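Keeping a workbench usable

Cover the top before you start. Brown paper off the roll is cheap, it takes glue and paint drips, and it can go in the recycling when it gets grubby. Tape it at the corners only, so it lifts without leaving residue.

Sort small parts by job. Screws from a hinge stay with the hinge. If you sort by size you will spend the evening working out which ones came from where.

Sandpaper: keep 100 and 400 grit within reach and store the rest flat in a drawer. It curls if it gets damp.

Shallow plastic trays are better than jars for work in progress. Use a different colour for each job and stick to it.

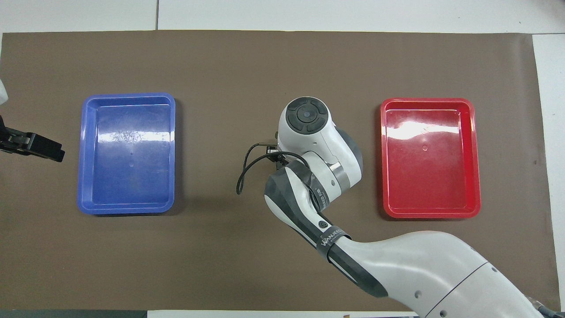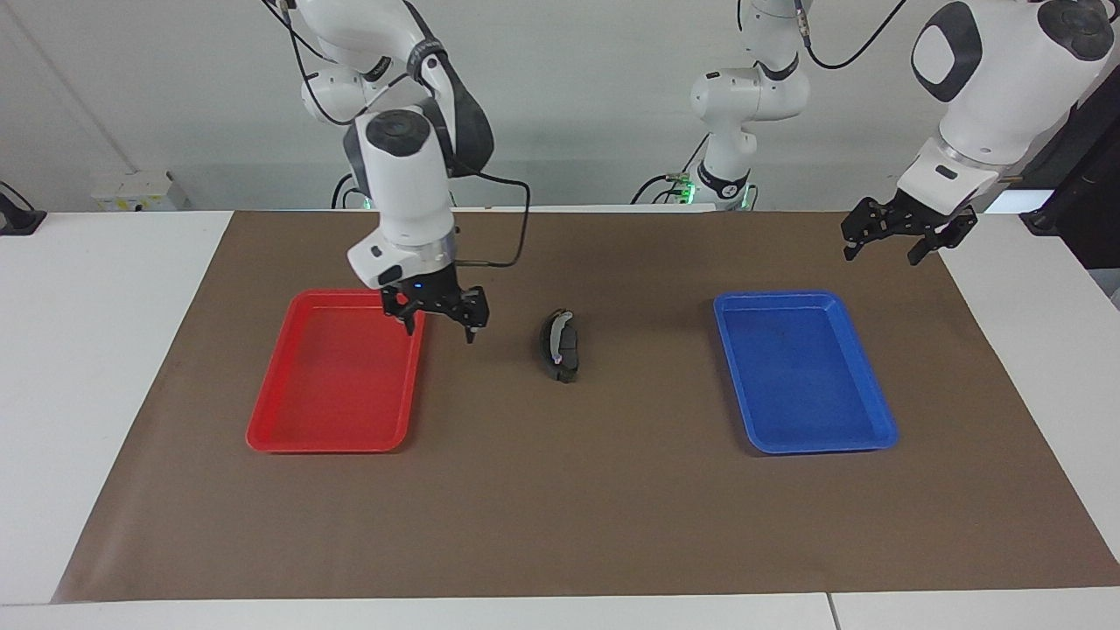 Wash trays in warm soapy water and dry them before metal parts go back in. Skip the solvent, as it can cloud some plastics.

Oil the vise screw every December, or sooner if it starts to grind. Wipe off the extra or it will collect sawdust.

Leave the last 5 minutes of any job for sweeping up. Glue bottles get their caps back on first, then blades go back in the rack.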